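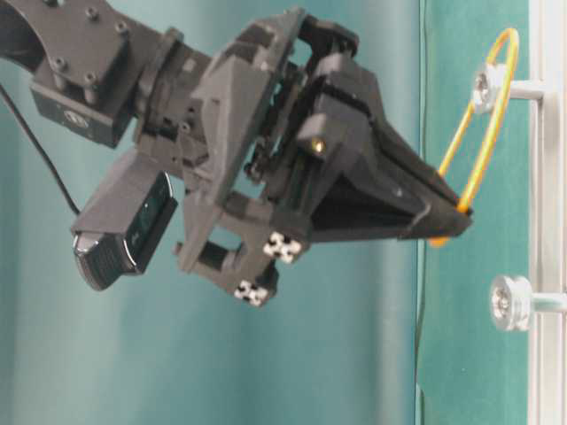
Subject: Re: Shared storage at Rotside -- allocation and renewal

To all subscribers of the Clonell Tenants' List:

The management office has received several replies to its earlier notice on the ground floor storage cages at Rotside. The message below answers the points raised most often. One of the replies is quoted in part, with the sender's permission.

> We have rented a cage since the building opened and have never been
> asked to renew in writing. Does the new form replace our lease terms,
> or does it only cover the cage? We would also like to know whether
> the Pagano building is under the same rules, as we keep goods in both.
> Our last invoice lists the cage under "other charges" and we cannot
> tell what period it covers.

The form covers the cage only. Lease terms for units and offices are not changed by it, and tenants who do not rent a cage have nothing to return.

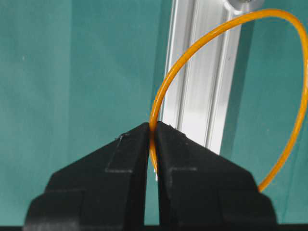

The Pagano building will move to the same form at its next renewal. Until then, cages there remain under the present letter of agreement, and the office will write separately to the tenants concerned. Tenants with cages at both addresses should complete the form for Rotside now and leave the Pagano section blank.

With regard to invoices, the office accepts that "other charges" is not a clear heading. Starting with the November invoice, storage will appear on its own line with the first and last month of the period shown. Tenants who need an earlier invoice restated for their own accounts may ask for it by replying to the billing address, giving the unit number and the cage number.

Allocation

There are 200 cages at Rotside, of which 197 are let. The remaining 3 will be offered in the order in which requests were received. A tenant who already holds a cage may ask for a second one, but requests from tenants without storage will be met first. The office does not keep a waiting list from one year to the next, and a request made last year must be made again.

Subletting is not permitted. Two tenants may share a cage if both names are on the form, and in that case each is responsible for the full charge. Several replies asked whether an informal arrangement between neighbors would be acceptable. It would not -- the insurer requires the name of every party with goods in the storage area.
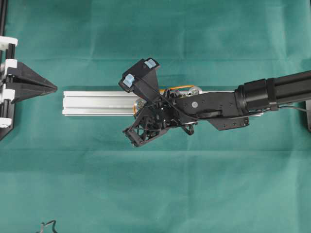
Each cage has a weight limit of 40 pounds per shelf. The limit applies to the wall shelves only and does not apply to goods kept on the floor. Paint, solvents, fuel and food may not be stored at any time. Goods left in the aisle will be moved to the loading area and the tenant notified.

Keys and access

The locks at Rotside were supplied by Flolach and cannot be copied at an ordinary hardware store. Extra keys are ordered through the office and charged at cost. Please do not fit a private padlock in addition to the supplied lock. Access hours are unchanged, and the side door continues to lock at 9 p.m. Tenants who need to load or unload after that time should arrange it with the front desk by noon of the same day. 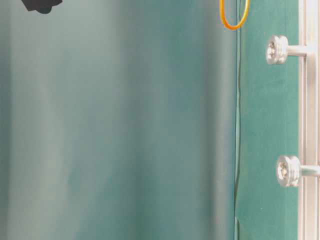
Teal-green sheeting, side view.

Forms may be handed in at the front desk or returned by reply to the office address. Please do not return them to this list, as all subscribers will receive a copy.

Tenant Services Office
Clonell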